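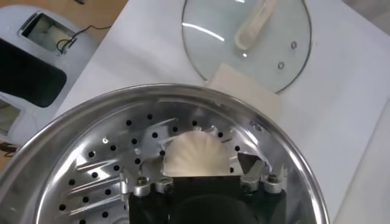

*Wrist camera view, gripper at the steamer tray with one pleated dumpling.*

**Haugland two-finger gripper, finger set and wrist camera – bench review, 8/8/21**

The Haugland set has been on our two-arm cell at Uklow since February and has logged 2934 grasps. The cell moves steamed food between a pot and a plate, so the fingers work close to polished metal.

Fitting is simple. The finger brackets bolt to the black gripper body and the bolt heads face the wrist camera, so a loose one can be spotted between runs. Finger alignment took 17 minutes per arm. The printed guide is poor and leaves out the bolt torque – we had to ask Flandar, the supplier.

The weak point is glare. Perforated steel throws bright streaks back at the wrist camera, and the factory exposure setting washes out some of the holes. Fixed exposure, set with the pot in place, cured most of it.

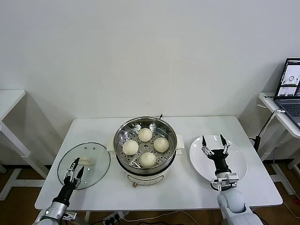 **Category: Cell set-up and upkeep**

Pot in the middle, glass lid to the left, plate to the right. With this layout the left arm has the lid and the right arm has the plate, and their paths cross only over the tray. Check the cable at the right wrist for slack before each session; ours snagged 3 times until it was re-routed.

Wipe the fingertips after every batch and re-zero the jaws weekly. The Malirberg spare tips fit, but they are stiffer and mark soft dough.

Rating: 3 out of 5. Sound hardware, thin paperwork.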